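Weltetti Simulation Program
Frequently Asked Questions: Rules for Kitchen Task Recordings

Who do these rules apply to?
They apply to all staff, students and contractors who record arm tasks in the Weltetti simulated kitchens, whether on site or by remote login. Questions of interpretation are decided by the standards office, headed by Neema Nyaga.

Do the rules apply even though no physical robot is involved?
Yes. Tasks developed in simulation may later be run on hardware. An arm motion that would be refused in the test hall is also refused in a recording.

What must be checked before a session begins?
The operator confirms the scene version, the joint limits and the starting pose of the arm. Objects on the counter must rest on the surface without overlapping one another. A scene that fails any check is reset before recording starts.
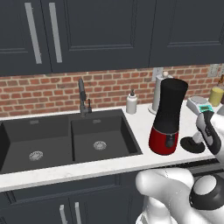
Speed limits are set in the scene file and may not be raised by the operator. Requests for a change go to Anas Slaoui in writing and are reviewed each Friday.

How should objects be held and released?
An object should be lifted clear of the counter before it is moved sideways. It should be lowered until its base meets the surface, and only then released. Dropping an object from a height counts as a failed attempt, even if it lands upright.

Is contact with other items allowed?
Light contact with an item named in the task is allowed. Contact with the sink, faucet, cabinets or wall is not. Any such contact must be marked in the log, and the attempt must be kept on file.

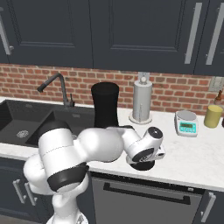
Simulated kitchen, with the arm reaching over the counter near the digital scale.

May failed attempts be deleted?
No. Failed attempts are labeled and stored with the others. The Horport archive holds almost 4000 attempts, and its value depends on a complete record.

Who reviews the recordings?
Each recording is viewed by 2 reviewers working separately. If their labels differ, Lesia Kushnir makes the final decision. Operators may not review their own work.

What score is needed to qualify as an operator?
Candidates must score at least 82 on the written test and complete a supervised session. A candidate who does not pass may apply again in October.

How do I report a fault in a scene?
Save the session, note the scene version and the time of day, and send both to Dirceu Andrade. Do not attempt to repair the scene file. The scene remains closed to new recordings until the report has been answered.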